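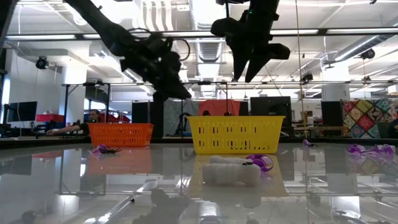
Notas do orador: migração do catálogo de peças, armazém de Herton

Diapositivo 1. Apresentação e âmbito. Só tratamos a codificação de artigos. Preços e contratos ficam para a sessão de Deirdre Daly, às 15h.

Diapositivo 2. Situação de partida. O catálogo Dotdale tinha 2.000 referências ativas. Em 443 a unidade de medida divergia entre a ficha e a etiqueta. Explicar o caso da caixa registada como unidade simples: o stock teórico fica correto, a encomenda sai errada.

Diapositivo 3. Estrutura do código. Família, subfamília, sequencial, dígito de controlo. Descrição limitada a 64 caracteres. Abreviaturas apenas as da tabela anexa. A cor entra como atributo, nunca no código.

(Pausa. Perguntar quem usa ainda o prefixo antigo.)

Diapositivo 4. Regras de fusão. Duas fichas fundem-se quando coincidem fabricante, referência de origem e unidade. Se falhar um dos campos, vão para revisão manual. Mostrar a fila no Dodex, filtro "pendentes".

Diapositivo 5. Resultados do piloto em Ngubane. 80 fichas fundidas na primeira passagem, duas revertidas por erro de fabricante. Não entrar em detalhe sobre as revertidas, salvo pergunta.

Diapositivo 6. Calendário. Congelamento de novas referências em setembro. Pedidos urgentes pelo formulário, com código provisório iniciado por Z.

Perguntas: dez minutos. A tabela de abreviaturas está na pasta partilhada.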